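Ellwood Wristed Instrument Kit for Suturing Practice and Automation Research

Manufactured by Koltell. Supplied and supported by Clarkima.

Overview
The Ellwood kit provides teaching hospitals and engineering departments with a complete set of wristed instruments for robotic suturing work on bench tissue. It is intended for training and research use only and is not offered for clinical procedures.

Each kit contains 4 instruments, a mounting plate, an instrument tray and a license for the Gorby control software. Instruments may be driven from a surgeon console or by a motion script prepared in Gorby.
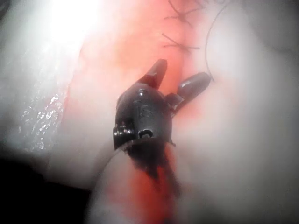 The wrist joint gives the jaws a full range of pitch and yaw at the end of a narrow shaft. Jaw opening and grip force are set separately for each instrument, and settings can be saved under the name of the operator – a useful provision where several residents share one station.

Gorby Software
Gorby records joint positions, jaw angle and camera video on a common clock. Sessions may be replayed at reduced speed, annotated, and exported for use in training automated suturing routines. An operator can take over from a running script at any point by pressing the foot pedal.

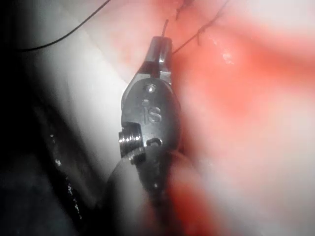
Dark gray instrument with jaws closed, suture thread on either side.

Service and Instrument Life
Koltell rates each instrument for 600 sessions. The software keeps the count and issues a notice when 10 sessions remain. Cable tension should be checked monthly. Replacement instruments are ordered under part number 374 and ship with a calibration file.

Cleaning instructions are supplied with the kit. Instruments must be detached from the drive unit before cleaning.

Application Note: Two-Instrument Suturing on a Practice Pad
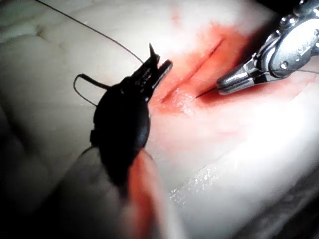 Reading time: 2 min

With a needle held in the silver jaws and the black instrument positioned on the other side of the incision, the operator has an approach from both sides of the cut. Gorby stores the two instrument paths as separate tracks, so that either may be edited or scripted alone. The full note, prepared by Nia Jenkins, covers needle entry angle, thread handling and recommended pad placement.

Ordering
Quotations are prepared on request and include installation and one day of instruction on site. Departments wishing to arrange a demonstration should contact Ashwin Annamalai, Clarkima Education Sales. Orders for delivery before the end of the year close in December.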